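The Linen Shelf: Folding Season at Penton House

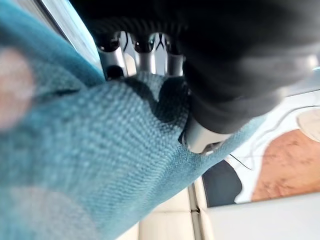
How many towels does one household need?

Two bath towels a person, plus a couple for guests and one old one for the dog. Everything past that is a collection, and should be insured as such.

I bring it up because the building's shared linen closet was emptied in June for the first time since the shelves went in, and it held 171 towels. There are 15 apartments. You may do the division yourselves, and then sit quietly with the answer as I did. Of the 171, we kept 117. The rest went to the Ngcobo animal shelter out past the bus depot, where they were received with more joy than any towel of ours has met in years.

What follows is for anyone who is now looking at their own closet with a cold eye.

Start by taking everything out. I know you would like to work shelf by shelf and keep the bed usable. It won't go well. A towel at the back of a deep shelf has been there long enough to have tenancy rights, and the only way to evict it is to put it in daylight with all its relatives. Ours turned out to include a beach towel advertising Skevus ginger soda, four washcloths still pinned together at the corner, and a bath mat that had passed as a towel for so long that people had been drying their faces on it.

Sort by feel first and color second. Pinch a corner between your fingers and rub. A good terry still has its loops standing up and gives a bit when you squeeze it. A tired one has gone flat and slick, and will push water around your back like a squeegee. Bald patches mean rags. A frayed hem on an otherwise thick towel means ten minutes with a sewing machine, if you are the sort of person who has ten minutes and a sewing machine in the same room.

Color is where the arguments start. Teal is the great survivor of this building. It was the fashionable bathroom color at some point, everybody bought it, and it refuses to wear out. White goes gray, beige goes a different beige, but teal goes on being teal through floods and divorces. I have stopped fighting it. If your bathroom is peach, you will own a teal towel anyway, and you may as well fold it nicely.

Which brings me to the fold. There were two schools in the laundry room and feelings ran high. The thirds people fold lengthwise in thirds, then in half, then in half again, and end up with a fat, soft block with no raw edges showing. The halves people fold in half until it stops being possible. The thirds people are right. I say this as a lifelong halves person who was shown the results side by side and had to go and stand in the hallway for a minute.

The trick with a thick towel is the pinch. Don't scoop at it with a flat hand, or you'll get one layer and leave the other two behind. Take hold of the cloth a little way in from the edge, get a proper gather of it, lift, and carry it over in one go. Then run your palm from the fold outward to press the ridge down. Thin towels forgive any amount of bad handling. Thick ones spring back open the moment you look away — they have opinions and a lot of loft.

Stack with the fold facing out. Five to a pile is the limit on our shelves, after which the pile leans, and after that it's on the floor and somebody has put it back as a ball. Bath sheets go on the bottom shelf. Hand towels go at eye level, where guests will find them and use them for their shoes.

A word on fabric softener, which I raise knowing that I'll hear about it in the elevator. Stop using it on towels. It coats the loops, and the towel comes out smelling like a meadow and absorbing like a raincoat. We now keep a jug of white vinegar by the machines, next to the Wurkus detergent. A cup in the rinse every so often will do. The smell goes off in the dryer. The complaints about the smell have taken somewhat longer.

A few housekeeping matters. The lost washcloth basket is still by the dryers and is still full. The pinned set of four may be claimed by anyone who can describe the pin. The ginger soda towel has been claimed by three separate apartments, and will stay on the top shelf until two of them back down.

If you have towels to hand on, the shelter takes any color and any condition short of actual holes. Leave them bagged inside the laundry room door before six in the evening. Please don't leave pillows. They have been very clear with us about the pillows.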